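4.2 Data collection and task setup

All demonstrations for the folding experiments were gathered on the bimanual cell described in Section 3. Garments enter the workspace from a basket at the rear left of the table, are flattened and folded in the central region, and are placed on a stack at the rear right. The three regions are fixed across episodes, but the pose of the basket and of the stack is allowed to drift between resets. We did not mark their positions on the table.

The demonstration set, which we call Furgate, contains 854 episodes recorded by two operators. An episode begins when the first gripper leaves its rest pose and ends when the folded item has been released on the stack. Episodes in which an item fell off the table were discarded and are not included in the count. Each operator worked in blocks of 14 episodes, with the garment order shuffled inside each block. Both arms are logged at the same rate, and gripper commands are stored as continuous widths. Binary open/close labels were tried in early work and gave visibly worse regrasping on thin fabric.

Figure 2 shows the fixed camera view during the handling of an orange garment. The left gripper is down on one end of the cloth while the right gripper is just above the other end. We refer to this arrangement as an opposed hold. It matters for what follows, as most of the ambiguity in the task is concentrated there: from a single view, a gripper that is about to close on a layer and one that has just let go of it can look nearly the same.

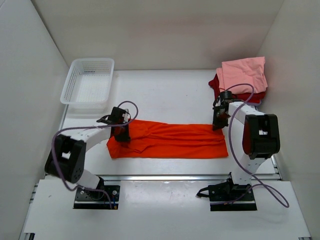 Figure 2. Fixed camera view of the workspace with both arms at opposite ends of an orange garment. The basket is at upper left and the stack at upper right.

To resolve this ambiguity we condition the policy on a short history of gripper widths in addition to the current image. The history encoder, Noh, is a small temporal network over the last 10 control steps for each arm. Its output is appended to the image tokens before the action decoder. No past images are used. Adding image history raised inference time beyond the control budget and, in our tests, made the policy more likely to repeat the pauses of the human operators.

4.3 Effect of gripper history

We compare three variants trained on the same data: the full model, a model without the history encoder (Altance), and a model in which the history of each arm is visible only to the decoder of that arm. All three share the same image backbone and the same training schedule. Test garments were not seen during training, and the evaluator did not know which variant was running.

The variant without history fails mostly at the opposed hold. The typical failure is a premature lift, in which one arm moves toward the fold line while its gripper is still open. The cloth stays on the table and the other arm completes its half of the motion, leaving a diagonal fold that neither arm then corrects. With the full model this failure is rare, and the remaining errors shift to the placement stage, where the item is released with a corner hanging over the side of the stack.

The per-arm variant falls between the two. It removes most premature lifts but does not improve timing between the arms. We take this as evidence that the width of one gripper carries useful information about when the other should move, at least for long, narrow folds. For square items such as towels the difference between the per-arm and full models was within the spread across training seeds.

Failure labels were assigned from video by Maxine Grimshaw and Kwok-wai Tse, working independently. Disagreements were settled by replaying the logged gripper widths alongside the video.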